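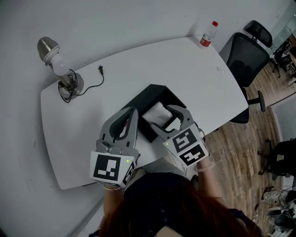

The Bavholm Workroom is seeking participants for a paid study of everyday packing and desk tidying, to be held through March at its Sutcliffe Street premises. Sessions take place at a shared worktable and concern the ordinary handling of small household and office goods: placing folded cloths in boxes, closing and stacking cartons, winding cords, and returning a desk to good order. A typical table holds a desk lamp with a metal shade and a coiled black cord, and an open black box with a folded white cloth in it. Participants will work with items of this kind throughout the session.

## Purpose of the study

The Workroom advises retailers and property managers on storage, packaging, and the layout of work surfaces. The present study, prepared with the packaging firm Mondetti, examines how people choose to arrange mixed items on a table of limited size, and in what order they clear them. The findings will inform a revised range of gift and storage boxes. There is no correct method, and participants will not be ranked or compared by name in any report.

## What participation involves

Each participant attends 2 sessions of 4 hours, including a meal break and shorter rest periods. Work is carried out mainly while seated. Tasks include:

- folding napkins and light cloths and placing them in lidded boxes
- moving lamps and other desk items to a marked position
- coiling power cords and setting plugs where they will not be caught
- clearing the table at the end of each round

A supervisor will be present at all times and will give instructions before each task. Sessions are recorded for later study. Written consent is required before the first session begins, and participants may withdraw at any point.

## Eligibility

Applicants must be 18 years of age or older, able to sit at a table for extended periods, and comfortable using both hands for light, repeated tasks. No previous experience in packing, housekeeping, or retail is needed. Left-handed applicants are particularly encouraged to apply. Current employees of Mondetti and members of their households are not eligible.

## Payment

Participants who complete both sessions will receive $800, paid by bank transfer. Those who withdraw after the first session will be paid for the hours attended. Parking at the Grasley garage is provided at no charge on presentation of the appointment letter.

## How to apply

Applications should be made in writing to Kylie Stubbs, Study Coordinator, and should state the applicant's name, contact details, preferred hand, and availability for morning sessions (9:00 a.m. start) or afternoon sessions (1:30 p.m. start). Questions regarding consent, recordings, or accessibility of the building may be directed to Ataahua Merrick in the Participant Office.

Applications will be reviewed in the order received. Selected applicants will be sent an appointment letter and a consent form, which must be signed and returned before attendance.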